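Stone Tops and Busy Walls: Choosing Surfaces for a Shared Games Table
Speaker notes, Nicanor Ocampo
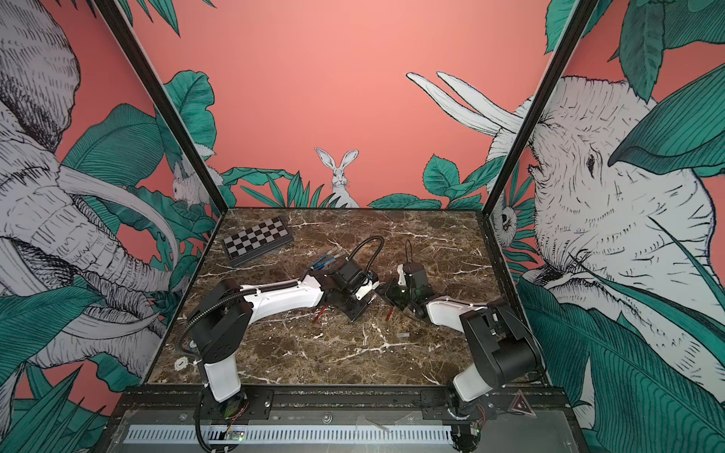
Tindall, February

Start with the tabletop. Dark brown marble look, thin veins in white and cream. Ask the room who has something like it at home. Let a few people answer before going on.

Point one: veins hide things. A pale thread or a white button can disappear along a cream line. The small red objects are easy to find from across the room. If you are buying counters or pawns for a dark top, buy red or yellow. Leave the brown and gray sets in the shop.

Point two: the walls. Salmon pink, with animals drawn in black and white and teal-green leaves. Ruxandra Sima chose a print like this for the Tollero reading room and had complaints for a month, then requests for the supplier's name. My view is that a busy wall works when the table is plain enough. Marble is near the limit. With a strong wood grain I would go back to one color on the walls.

Mention cost here. Our panels at Tollero came to 224 a piece, and paint for the same wall would have been 15. People always ask, so say it before they do.

Point three: where the game goes. The folding chessboard case is at the back left corner, with its gray and white checks on the lid. Back corners are good for cases. The middle stays free for play, and sleeves don't catch on the hinge.

The blue-handled tools are a different matter. Slim silver shafts on a top like this will scratch it if they get dragged. Put a felt tray under them. Teodor Lungu cuts his from old place mats and will bring a few to pass around. (Check that he has them before starting.)

Skip this part if short of time: sealing. For real stone, wipe on, wait 15 minutes, wipe off. Finish with 400 grit only if the maker says so. I used 200 on my own table and it is still dull on one side.

Labels. A round white one on a dark top shows every smudge. Clear labels are easier to live with, though harder to find again.

Questions. Ovidiu Pană will take the ones on wall printing. Samples from Dilodier are on the side table, please return them to the box in the order they came out.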